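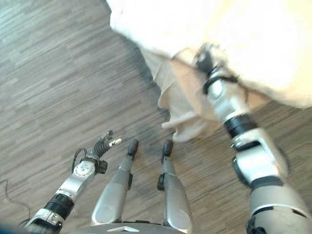 Fig. 1. Cloth handling by a humanoid, head view. Right hand in the fabric, left hand free.

Print this page | E-mail this page

Service Robotics, Unit 4
Handout: Can machines do the chores yet?

4.1 Scope

This unit deals with manipulation tasks in homes and on small shop floors. Locomotion was covered in Unit 3 and is assumed. The question in the title is meant narrowly: given a named chore, a stated starting condition and a stated finishing condition, can a machine complete it without a person stepping in? Demonstrations with no stated finishing condition are not counted as evidence in this course.

4.2 Why cloth is hard

A rigid object has six degrees of freedom. Once its pose is known, its shape can be taken from a model. A bedsheet has no such compact description. Its state depends on every fold, most of the folds are hidden, and moving one part changes the rest in ways that depend on friction, weight and the stiffness of the weave.

Three consequences follow for the controller.

(a) Perception. Corners and hems are the useful features, and in a crumpled heap they are usually buried. Bright, plain fabric makes matters worse. In Fig. 1 the upper part of the cloth is overexposed to white and carries little shading; the lower folds, in cream, keep enough shadow for their edges to be found. A small pale corner or tab projects to the left from the lowest fold. A detector might propose it as a grasp point, but one view does not settle whether it is a true corner of the cloth.

(b) Contact. With the hand pressed into the material, the fingers can be hard to see from the head camera. Whether the hand has grasped the cloth or is only pushing it cannot be decided reliably from the picture. Wrist force or fingertip sensing is needed, and the thresholds have to be set low for light fabrics.

(c) Self-occlusion. Arms and legs take up much of a downward head view. The planner must mask the robot's own body before segmenting the cloth. A white wrist or elbow part against white cloth is a known source of error in colour-based masks.

4.3 The Clendska exercise

The coursework data set is the Clendska log, which holds 108 attempts at a single chore: pick up a loose cloth, find two adjacent corners, and hold it open. Folding is not included. Each attempt ends in success, drop, timeout or operator stop. Use these four labels without alteration and do not merge the last two.

Report the success rate with an interval. Report separately the attempts in which the first grasp was on an edge or corner, and those in which it was in the body of the cloth.

4.4 Shop-floor comparison

The Caron cell presents the easier version of the problem. Cut panels arrive flat, one at a time, in a known orientation, and are lifted by a fixed gripper. Most of the difficulty in 4.2 has been removed by the layout of the cell. Students should be clear about which part of a reported result belongs to the robot and which to the fixture. The Junus notes give the cell drawings.

4.5 Position taken in this unit

Flat, single, known items: yes, with fixtures. Mixed items from a heap, in an ordinary room, at a useful speed: not yet to a standard at which the machine could be left alone. Partial help, such as picking up and carrying cloth to a person who folds it, is a reasonable near-term target and is taken up in Unit 5.

Reading before the September session: Atidance technical note on grasp detection in cloth, sections 1 to 3.

Related items
Unit 3: Walking and standing balance
Unit 5: Shared tasks and handover
Clendska log: file format and labels
Junus notes: Caron cell drawings
Atidance technical note: grasp detection in cloth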